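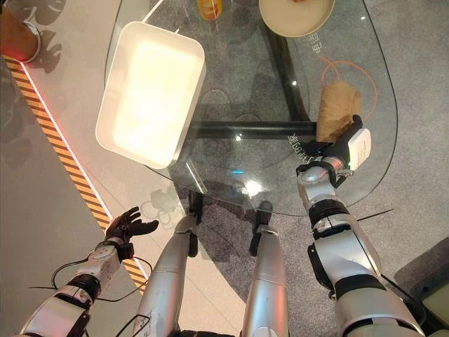

Eylül says I should stop fighting the starter and just bake something with yeast from a packet until the weather settles. She left that under my last entry, the one with the two flat loaves, and added that her own starter sulks every fall and comes back by November. Maybe. I read it at breakfast and fed the starter anyway.

27 September 2021

Up before six. The kitchen was cold and the jar had hardly moved overnight. There was a line of gray liquid on top, which I poured off. I kept two spoonfuls, added rye flour and warm water, and put the jar in the oven with only the light on. By nine it had started to smell like apples again. Last week it smelled like nail polish.

I am beginning to think the flour is the problem. I switched to the Jiditz whole rye at the start of the month because the store was out of the usual one. It takes more water than I was giving it. The dough on Thursday was stiff as clay and I knew it was wrong while I was kneading it, and I baked it anyway. Beril took half a loaf home and reported that it made good toast if you cut it thin. She is being polite. Her dog got some.

Worked from ten until one. The rest of the Rarkurberg walking guide is due back with my corrections on Friday and I have 60 pages to go. Whoever wrote the chapter on the north trail uses "picturesque" in every paragraph. I cut most of them. I also found a distance that can't be right. The text has the hut at 11 miles from the parking lot and the map makes it 17. I wrote to Güven to ask which one he wants. If someone starts out late in the day it will matter to them.

Lunch was soup from the freezer, the lentil one, with crackers. I had labeled it "beans?" so it was a small surprise.

Afternoon: mixed the dough. I wrote down everything this time so I can compare.

Rye, two cups. White bread flour, one and a half cups. Starter, half a cup, taken at its highest point. Water, a cup and a half, and then another splash. Salt, two teaspoons. Caraway, one spoon, for no reason except that the bag is open.

It was sticky and would not hold a shape, so it went straight into the tin. I covered it with a wet towel and left it on top of the refrigerator. At four it had not changed. At six it was up by a third and there were small holes showing on top, and I turned the oven on.

While it heated I called Sevim. Her move is set. She has taken the apartment on the Flirnatis side of the river, fourth floor, no elevator. She wants help with the books and I said yes before asking how many boxes. Her mother thinks the rent is too high. I think so too but didn't say it. We talked for most of an hour and I nearly forgot the oven.

The loaf went in at a quarter past seven. Hot for the first part, then I turned it down and put foil over the top when it got dark. I don't have a long enough probe for the thermometer, so I pushed a skewer in at the end and it came out with a little gum on it. Gave it ten more minutes. It is out now, on the rack, and I am not supposed to cut it until tomorrow. It rose higher than either of the last two. There is a crack down one side where it opened up, and the bottom sounds hollow when I knock on it.

Güven answered after supper. It is 17. The 11 was from the old route, before the bridge was moved. He asked me to check the other trail chapters for the same thing, so that is tomorrow morning gone.

Also for tomorrow: return the Illés novel, which I have renewed twice and still not finished. Buy foil. Call the dentist. Ask Lutfa if she wants her casserole dish back before Saturday or if it can wait.

Fed the starter again before bed. Equal parts this time. Jar back in the oven with the light on, and a note taped to the dial so I don't preheat it by mistake.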